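Chapter 4
Gathering Examples

2021-02-26
By Sosina Gidey

I used to think the learning part was the hard bit. Then I spent a July at Bidham collecting examples in a simulated kitchen, and I changed my mind! Our first batch had 100 runs – I threw most of them away, because I'd steered every one the same lazy way.

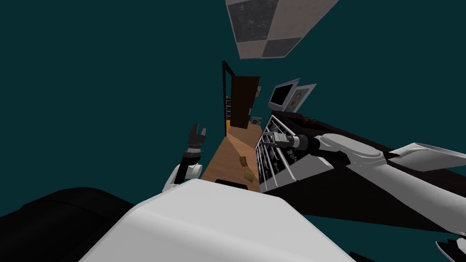

Figure 4.1 Both arms in the simulated room, the right gripper near the appliance front.

So before you record anything, have a play. Tip the view, start from odd spots, get things a bit wrong and put them right. I also save the view down at the fingers (tiled floor and all), even with nothing between them.

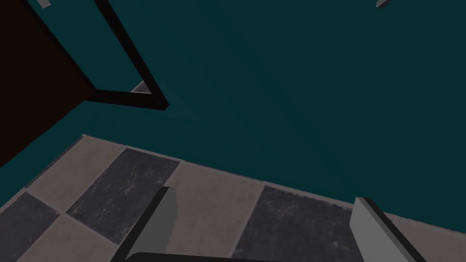

296

The learner needs those dull moments too – my second batch had 690 runs, and I kept the lot.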